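4.2 Task setup

The arm was built on a bench in a shared workshop, from printed links and hobby-grade servos, and everything it works on had to fit within its short reach. We call the arm Aria. The task studied in this section is CPU handling in a desktop computer, with the chassis lying open on the bench. A small camera at the wrist gives the only view used by the controller, so the power supply and its cables often fill much of the picture while the fingers are over the socket.

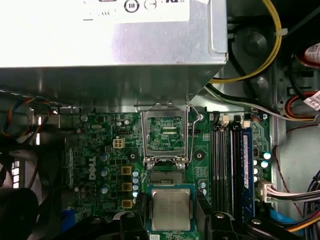
4.3 Data and trials

Demonstrations were recorded by hand-guiding the arm with the Todis controller, which logs joint angles and wrist images together. The full set holds 3,763 image pairs from 54 demonstrations. We then ran 80 trials with the trained policy. A trial was stopped if the fingers touched the retention frame or if the arm stayed still for 10 seconds.

Lighting was left as it was in the workshop. Glare on bare metal was the main source of trouble in early tests - the Ledov detector we started with often lost the edge of the processor - and we replaced it with the Lammers tracker before collecting the final set. Both were run on the same desktop machine that drives the arm.

Approach poses were taken with the chassis and the ribbed metal panel both in view, as in Figure 3. Grasp poses were taken from closer in and were labeled separately.
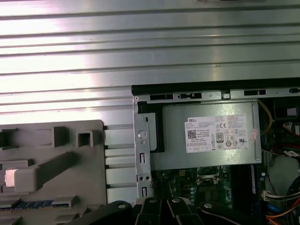
Figure 3. Wrist camera view with the gripper over the open chassis. The power supply is above the motherboard, and a grey plastic tray is at left.

Contact: Aria build project, workshop mailing list | Back to top
12 shares | 3 comments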